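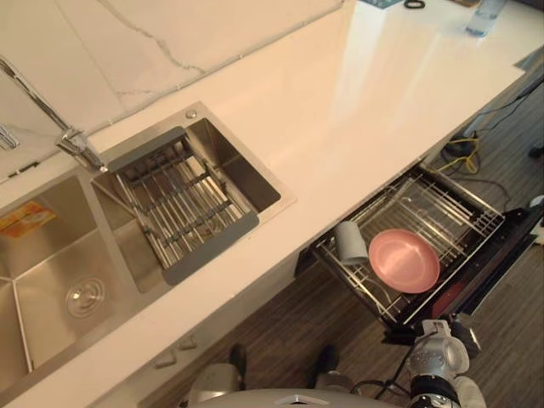 Maren Pruitt
Documentation Lead, Remote Demonstration, Skullari

Section 3. Recording a dish task by remote control

Read Section 2 first if the Zundo has not been paired with its Paju hand controllers. If it has, and you skipped Section 2 anyway, the steps below will mostly work until the first error message, at which point you will be sent back to Section 2.

This section covers one task, loading a dishwasher drawer from the sink side of a counter, and the recording of that task in Tultach. Kitchens vary. The steps are written for a pull-out drawer with a wire rack, an open floor in front of it, and a sink close enough that the robot can reach both without driving. If your dishwasher has a drop-down door, use the door supplement and expect to say a few words to it.

Before you start

You will need:

The Zundo, charged to at least 40 percent
Both Paju controllers
A computer running Tultach, on the same network as the robot
Dishes you are prepared to lose
A second person within reach of the stop button

Plastic is the right choice for a new operator. The pink plate in the rack is plastic, and our department now owns a great deal of plastic. Ceramic can wait until your releases are clean. Glass can wait until you have a reason.

CAUTION: Empty the drawer of knives before the robot is switched on. Taking them out later, with an arm parked over the rack, is how people come to meet our incident form.

3.1 Setting up the kitchen

1. Pull the drawer out to its stop. A drawer left partway open will roll when the wrist touches it, and the recording will then contain a robot chasing a drawer.

2. Drive the robot up to the counter so that the working arm can reach down into the rack with its elbow still bent. A straight elbow means you are too far back. Move the base. Leaning the arm out further and hoping is a popular alternative and we have a lot of footage of it.

3. Check the floor. Power cords should run along the base of the cabinets, away from the base of the robot and away from anyone's feet. Coil what is left over behind the drawer, where neither of you needs to stand.

4. Check the cables on the arm itself. They should hang in an easy loop with enough slack for the wrist to turn all the way over. If a loop can catch on the drawer front, it will, and it will choose your best take.

5. Clear the counter as far as the task requires. Items outside the reach of the arms may stay where they are. A water bottle at the far end does no harm. A water bottle by the elbow is part of the task, whether or not you wanted it to be.

6. Set the lights. A polished countertop throws back a bright band when a lamp or window is at the wrong angle, and steel sinks are no better. Some glare is fine and even useful, because real kitchens have it. Glare that lies right across the rack should be fixed with a blind or by switching off the offending lamp.

NOTE: Please do not tidy further than this. Operators who are told they are being recorded tend to clean, and then the robot learns to work in kitchens that do not exist. Leave the drain rack in the sink if that is where it lives.

3.2 Placing the dishes

1. Put the dishes for the take in the sink basin or on the counter beside it. Vary the starting spot between takes. A hand's width is enough.

2. Decide whether the rack begins empty or partly loaded. Record both kinds. A partly loaded rack is harder, since the arm has to get past what is already there, and it is also what anyone with a dishwasher will recognize.

3. For partly loaded takes, set the first dishes by hand. Plates stand upright between the tines. Cups are a matter of conscience. A cup lying on its side against the tines is accepted as a starting state, and Tultach will not mark you down for it. It is not accepted as an end state unless your task sheet says so.

4. Step back behind the operator line before arming the robot. If you have not marked an operator line, do that now. Tape is fine.

3.3 Starting a recording

1. Open Tultach and choose New Session.

2. Type the task name exactly as it stands on your task sheet. "Dishwasher", "dishwasher 2" and "dishwasher FINAL" are three different tasks as far as the software is concerned, and somebody here will have to merge them in November.

3. Confirm that the head view is live. You should be able to see the rack, the near side of the sink and at least part of the working arm. If most of what you see is cabinet, tilt the head up.

4. Pick up the Paju controllers and hold them with your elbows against your sides. Squeeze both grips until the controllers buzz. The arms are now following you.

5. Move each hand slowly in a small circle. The matching wrist should do the same. If the left hand moves the right arm, put the controllers down, pick them up the other way around, and tell no one.

6. Press Record. Wait for the tone before you move. Anything done before the tone is lost, including, by long tradition, the best grasp of the afternoon.

3.4 Loading a plate

1. Bring the gripper to the rim of the plate from above. Slow down for the last bit.

2. Close on the rim and pause. The pause can be short. It gives the recording a clear moment at which the plate was held, and it gives you a moment to notice that it was not.

3. Lift straight up until the plate clears the edge of the sink and the faucet. A tall gooseneck spout stands right in the path of anyone who swings early. Go up first, then across.

4. Turn the wrist until the plate is vertical, and do this over the counter, before the plate is above the drawer. Turning it inside the rack works for people, who can feel the tines. The controllers will give you a faint buzz and leave the rest to your imagination.

5. Lower the plate into a gap. If it rides up on a tine, raise it slightly, shift, and lower again. Keep that in the recording. A correction is worth having, and the robot will need it more often than the perfect version.

6. Open the gripper fully, then back away along the line you came in on. Leaving sideways takes the plate with you.

NOTE: A plate that ends up tilted is still a loaded plate. It only has to stand up on its own between the tines. Do not go back to straighten it for looks. We had a run of sessions in which every plate was fussed over after release, and the trained robot patted its dishes for weeks.

3.5 Loading a cup

Cups are harder than plates. Operators doubt this right up to their first cup.

1. Take the cup by its wall, with one finger inside and the other outside. Handles are tempting and should be left alone until you are signed off on walls.

2. Lift, clear the faucet, and turn the cup over so that the opening faces down. If the wrist reaches its limit before the cup is over, you picked it up from the wrong side. Set it down and start the grasp again.

3. Lower it onto the tines and release. Wait a moment before backing off, in case it tips.

4. If it tips and stays in the rack, you may try for it again within the same take. Allow yourself 3 tries. After that your hands will be annoyed, and the robot will learn that as well.

3.6 Ending the take

1. Bring both arms back to the rest pose, clear of the drawer.

2. Press Stop, then choose Keep, Keep with Note, or Discard.

3. Use Keep with Note for anything odd: a dropped dish, a bumped drawer, a person walking through in search of a snack. A few words will do. "Weird" has been entered many times and has helped us very little.

4. Reset the dishes and go again. A full session is 20 takes. Stop sooner if your shoulders hurt, and take a break at the halfway point even if they don't.

CAUTION: Do not close the drawer while an arm is armed. Release both grips, check that the status light in Tultach has gone gray, and only then put your own hands anywhere near the rack.

CAUTION: The robot does not know you are there. The second person does, which is the reason for the second person. Please do not lend them out to another bench.

3.7 When something goes wrong

The arm stops halfway and will not follow.
You moved faster than the speed limit allows. Hold still, squeeze both grips again, and wait for the buzz. If it happens on every take, you are moving like someone who wants to go home.

The picture lags behind the arm.
Check the network. Do not try to compensate by moving ahead of what you see. A lag you can notice makes the take unusable, so discard it.

The gripper will not let go.
Press the release on the Paju handle, not the one in Tultach. The one in Tultach asks if you are sure.

The drawer has rolled in.
Stop the take, disarm, and pull it back out by hand. Check that the floor is level and that a cord has not worked its way under the runner side.

The dish is on the floor.
Keep with Note, if the fall happened after a clear grasp. Discard, if it happened because you sneezed. Disarm before picking it up.

Sessions upload when the robot is returned to its charger. Leave Tultach open until the upload bar has gone away. It pauses for a long time near the end and has always done so.

Continue to Section 4 for unloading, which uses the same grasps in reverse and a different set of complaints.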